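Workshop notebook, 10/12/24

5 min read

Glaze tests again, so my hands are raw and there's iron oxide in the kettle lid. Where was I? The charcoal. I've been chasing a proper matt charcoal for the oven dishes since the summer and I think batch nine is the closest yet, though I said that about batch six and then it crawled all over the foot ring like custard skin.

What I changed: took the manganese right down, put a bit more clay in, and sieved the lot twice through the fine mesh (the Sabatier sieve, the one with the bent rim — please put it back on its hook, whoever had it). It went on much thinner. I dipped the tiles for a slow count of three and that was plenty. The thick end of each tile has gone a bit like slate, the thin end is browner than I want.

Firing notes. Bisque first, holding at 200 for an hour to get the last of the damp out, then up by 100 an hour as far as 700, and faster after that. I fell asleep in the chair somewhere in the middle, but the Evgate controller logged it all and there's no nasty spike on the printout. Glaze firing was overnight. I opened the bung far too early, as usual, and heard pinging straight away. Two tiles crazed. The rest seem fine, but I want to leave them on the shelf till January and look again before I believe it.

The new clay from Jeltier is lovely to throw and horrible to press. It sticks to the plaster mould and then lets go all at once! I lost three ovals before Syahrul Ginting told me to dust the mould with cornflour, and after that they dropped out sweet as anything. They still warp a bit on the long sides if I lift them too soon. I tried drying one upside down on a batt and one the right way up under a loose bag, and the bagged one is flatter, so bags it is. Must buy more bags.

Shape next. I keep going back and forth on how steep the wall should be. Steep looks smart and holds more, but you can't get a spoon into the corner where it meets the floor, and that's where all the good crispy bits live. A soft slope is kinder to the spoon and to the glaze too, because it doesn't pool. I'm leaning towards the slope, with a flat floor wide enough for a decent lasagne.

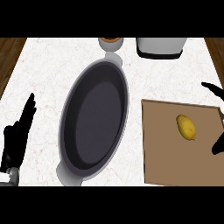
Oval dish, dark grey inside, floor a touch lighter than the wall.

I like that difference in tone a lot. On my tiles it only happens where the glaze is thinner, so perhaps I should pour the insides and tip them out quickly instead of dipping.

Still to do: weigh the shrinkage bars, mix a half bucket of batch ten with less iron, wash the kiln shelves. Also ring Pikmont about the cones, they sent the wrong ones again.

Comments

mudlark_jo: Cornflour works on my moulds as well, but knock the extra off or it leaves freckles under the glaze.

Peter T: Try a slower cool before you blame the recipe for the crazing. Leave the bung alone!

Syahrul Ginting: The sieve is in my car. Sorry.

Recent entries
Batch six and the custard skin
Plaster moulds, second go
Handles that don't fall off
Cleaning out the slop bucket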